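Tuesday, breakfast table again

Right, finally got a clear morning at the big butcher-block table, so I'm writing this up before I forget which way round I had everything. Tea is cold already.

Where we'd got to: the Cetov layout (the one with everything lined up along the front edge like a canteen) looked tidy on paper and was horrible to use. You reach over the cereal to get at the spoon, you reach over the bowl to get at the toaster, and sooner or later your cuff goes in the milk. I gave it a fair go last week and I'm not going back to it!

So today is the Gunach layout, which is really just how my gran laid a table, with the toaster moved out to a corner. Notes as I went:

Plate goes down first, near the middle, the big white one. Bowl sits on the plate. I know some of you think the plate under the bowl is fussy, but it catches drips and stray flakes and it gives you somewhere to put toast later on, so it's staying. I used the salmon-pink bowl because I can see it against the white. The clear ones from the Idimside box vanish completely, I put my elbow in one on the last go.

Glass goes up at the back, beyond the plate. Spoon next to it for now. I'm not sold on the spoon up there. It's out of the way while the cereal is being sorted, but then it has to come all the way down to the bowl, and I keep thinking it ought to live on the right of the plate like in any normal house. Try both.

Toaster in the far right corner. Two slots is plenty. I did want to try it on the left, but then the lead has to come right round the table and I'd sooner not have that under anybody's sleeve.

Cereal box is the awkward one, as ever. It's tall, it's light when it's nearly finished and top-heavy when it's new, and there isn't an obvious home for it once the bowl is in the middle. Standing up at the back left it hides the magenta plate. Lying flat it takes up half the table, and then the flakes slide to one end. At the moment I'm keeping it to the left and bringing it in towards the bowl only when it's wanted, and that's the best I've managed.
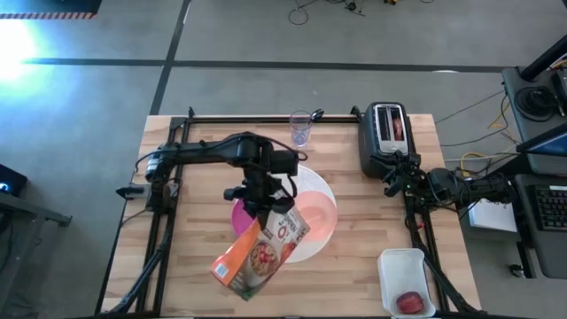
Yoon read this over and wrote in the margin that the cereal ought to come out of the box altogether and go in a jar with a lid, as a box that tall will always be in somebody's way, and could we please settle the spoon before moving on to mugs.

Fair on the spoon. On the jar I'm less sure (who decants cereal on a weekday?) and half the point of this is that it should be a breakfast table people recognise. But I'll put a jar on the list and we can see how it feels.

Timings, for what they're worth: laying the lot from bare wood took me 60 seconds the second time through, without hurrying. Clearing it was slower, mostly me dithering about where the toaster goes when it isn't out. We need a shelf. I have said this before.

Next:
- spoon to the right of the plate, then back up top, same day so I can compare
- magenta plate as the toast plate? or put it away, it's not earning its place
- jar (see above, grudgingly)
- mugs, once the spoon is settled
- new sponge, the old one is a disgrace
- wipe down along the grain, the crumbs get everywhere otherwise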